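Field Safety and Reliability Technician (Hand-Held Grippers)
Dekevow - Home Collection Group
Full time, on site and in homes
Reference: 519

About the job

Dekevow records everyday household tasks with hand-held grippers and uses the recordings to train robot arms. Our operators work in ordinary homes, mostly in living rooms and kitchens, picking up and putting away whatever the household has out.

In March we had a fault that we did not catch quickly enough. On 13 of our grippers the finger linkage was closing further than the logged position said it was. The operators felt nothing unusual. The recordings looked fine on a quick check. The problem only showed when the Celel arm was run on the new data and crushed a glass jar on the test bench. A technician was cut on the hand by a piece of it. The injury was minor, but it should not have happened, and the arm should have stopped on the force limit before the glass broke. That limit had been raised for an earlier test and not set back.

We pulled 338 recordings from the Ugwu set and took the affected grippers out of use. The review found two separate causes: pivot screws working loose over a shift, and a calibration step that could be skipped without leaving a record. Both have been changed. We are now hiring one person to own this area full time.

What you will do

Inspect grippers before they go out and when they come back. This means pivots, finger pads, mounts, cables and the closing force at three widths.

Keep the fault log. Every report gets an entry, including the ones that come to nothing.

Visit homes during sessions, usually two or three a week, and watch how the tools are handled. You may stop a session at any time if you see a safety problem. You do not need to ask anyone first.

Write up incidents in plain language within one working day.

Check force limits on the Celel arm before each bench run and sign the sheet. The run does not start without a signature.

Work with the Farus team, who maintain the calibration software, on a check that compares logged finger position with a measured one.

Where the work happens

Expect to spend about half your time at our workshop and the rest in people's homes. Homes are lived in. There are glass jars, candy dishes, toys, rugs and chargers, and the operator is moving among them with a tool in hand and attention on the task.

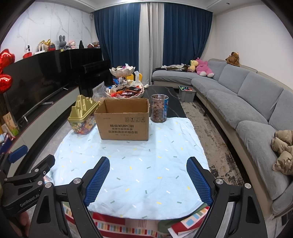
Part of your job is to look over a room before a session starts and decide what should be left out of the task list for now. Breakable containers are currently off the list for any gripper that has been repaired in the last 7 days. You will decide when that rule can be relaxed.

What we need from you

Two years or more in equipment maintenance, test, inspection or a similar hands-on job. It does not have to be robotics.

Comfort with small hand tools, a torque driver and a force gauge.

Clear written English. Most of the March delay came from reports that said "feels off" and nothing else.

A driver's license and a background check, as you will be entering private homes.

Useful but not required: experience with incident investigation, basic Python, or work with robot arms.

Hours and pay

Forty hours a week, Monday to Friday, with one evening session most weeks. Pay is hourly and depends on experience - we will give you the range on the first call. Mileage is paid. Tools and safety glasses are supplied.

How to apply

Send a resume and one page about a fault you found, or missed, and what you did next. Put reference 519 in the subject line. Interviews are held on Wednesday afternoons at the workshop and include a short bench exercise with a gripper that has something wrong with it.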